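Workshop tips for the months after the robot arrives

We are coming up to a year of sharing the assembly room with the arm, and people from the other Previne sites keep ringing to ask how we manage, so I thought I'd put down a few of the small habits that have made life easier. Some will sound like plain housekeeping (they are!), but you'd be surprised how much more tidiness matters once half the button pressing is done by a machine.

Put something soft under any control box it has to work on. A quilted pad does nicely, and it's kinder to the table too. Keep the box near the arm's side and push the ones waiting their turn to the back, and do leave the small stuff in a tray, a dish or a bag, where nothing can roll off.

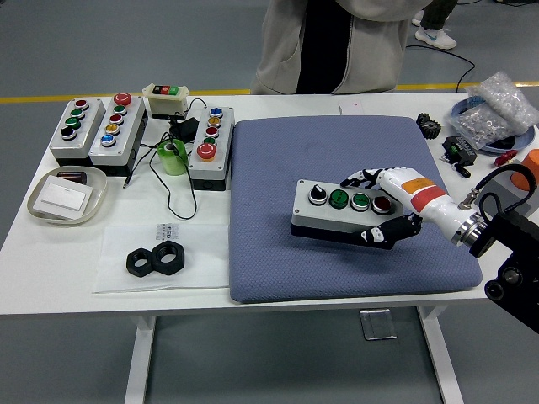
Bench Team, Griromton Assembly Room

Learn your selector switches before you learn anything else. Neema Sang drew us a card for each box, with every position written out in big letters, and we went from 12 wrong starts in February to 2 the month after.

Loose nuts go on a sheet of white paper, where you can see them at a glance. Wind up spare cables at the end of every shift, even when you're itching to get home.

As for the jobs themselves, I won't pretend we weren't worried. The arm took over the repeat switch testing, nearly 770 presses on a busy day, and my wrists don't miss it one bit. What we do now is more setting up and more fault finding, and you do need proper time to learn it, so ask for the training early and ask again if it doesn't come. Rebecca Bianchini still likes to test the last box of the day by hand, and we've kept that for her.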